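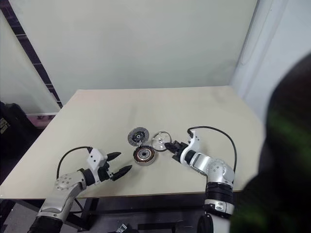
图6-1 工作台上的小型机械零件

第6章 工程机械液压泵的拆检与修复

本章内容
6.1 轴向柱塞泵的磨损形式
6.2 拆解前的检查与记录
6.3 零件的清洗与测量
6.4 修复、更换与报废的判定

学习要求
学完本章，应能说明轴向柱塞泵主要摩擦副的位置和磨损特征，能按规定顺序完成拆解和测量，并能根据测量结果填写零件判定表。学习本章之前，应已掌握第3章的液压油污染度知识和第5章的量具使用方法。

引例
Fevholm采石场有一台履带式挖掘机，主泵为Sadowski斜盘式柱塞泵。7月里，操作人员反映动臂提升变慢，上午开机后尚能正常作业，到了下午，两个动作同时进行时发动机转速没有明显下降，动臂却跟不上。现场先后更换了滤芯和先导阀，故障没有消除。

主泵送到Emance修理厂时，距上次大修已工作1186小时。负责拆检的技师Ivar Viklund没有立即打开泵壳，而是先向采石场要来了换油记录，又测了泄漏油的流量。泄漏量明显高于该厂对同型泵的内部限值。拆开后，配流盘表面有同心划痕，11根柱塞中有4根滑靴松动，缸体端面局部失去光泽。滤芯和先导阀都不是故障所在，换下的先导阀后来经试验台检验合格，又装回了原机。

这个例子涉及本章要讨论的几个问题：泵的容积效率下降在整机上有什么表现，怎样在拆解前缩小判断范围，哪些零件可以研磨后继续使用，哪些必须成组更换。

6.1 轴向柱塞泵的磨损形式

6.1.1 主要摩擦副
轴向柱塞泵内有三对主要摩擦副：柱塞与缸体孔、滑靴与斜盘、缸体与配流盘。它们都依靠一层很薄的油膜来承受载荷和实现密封。油膜过薄，金属表面直接接触，产生擦伤；间隙过大，高压油向壳体泄漏，泵的实际流量下降。

柱塞与缸体孔之间的磨损多为偏磨。斜盘对滑靴的反力有一个侧向分量，使柱塞在孔内倾斜，孔口和孔底附近的磨损因此比中段严重。测量缸体孔时，应在不同深度、互相垂直的方向上分别读数，不能只量孔口。

滑靴与斜盘之间的磨损除工作面划伤外，还有滑靴与柱塞球头的铆合处松动。松动量用手即可初步感觉，准确数值须用百分表测出。滑靴松动后，吸油行程中回程盘拉动柱塞会产生冲击，声音近似轻敲，低速时较易听到。

缸体与配流盘之间的磨损对容积效率影响最大。常见痕迹有同心划痕、槽口附近的气蚀坑和高低压过渡区的冲蚀沟。同心划痕多由油中硬质颗粒引起，气蚀坑则与吸油不畅有关，两者的处理办法不同，判定时应分开记录。

6.1.2 磨损与整机故障的关系
泵内泄漏随油温升高而加大。油温升高后黏度降低，同样的间隙漏油更多，所以磨损的泵往往在冷机时表现正常，热机后动作变慢。引例中上午和下午的差别即属此类。

诊断时还要注意区分泵的故障与调节机构的故障。调节器卡滞同样会使流量不足，但壳体泄漏量一般没有明显变化。测量泄漏量时，应使油温达到该机型说明书规定的范围，并在额定压力下稳定后读数。泄漏油须接入量杯或流量计，不得敞口排放。

注意：断开壳体泄油管之前，必须停机、卸压并将工作装置放到地面。重新启动前，壳体内要注满清洁的液压油，否则轴承和滑靴会在缺油状态下运转。

6.1.3 油液污染的影响
送修泵中，与油液污染有关的磨损占相当比例。颗粒进入摩擦副后，一部分嵌入较软的铜合金表面，成为固定的磨粒，继续刮伤与之相对的钢质表面。遇到这种情况，仅更换钢件而保留原来的铜合金件，新件很快会再次划伤。两者应同时处理，并对油箱、管路和冷却器进行清洗。

在Flemov教学用泵上可以观察到嵌入颗粒的典型痕迹。观察时使用低倍放大镜，光线从侧面照射，先看配流盘，再看缸体端面，将两面的痕迹位置对应起来，记入附表6-1。

思考与练习
1. 为什么磨损的柱塞泵在热机后流量下降更明显？
2. 测量缸体孔时只测孔口，会得到怎样的错误结论？
3. 对照引例，列出采石场在更换先导阀之前还可以做的检查。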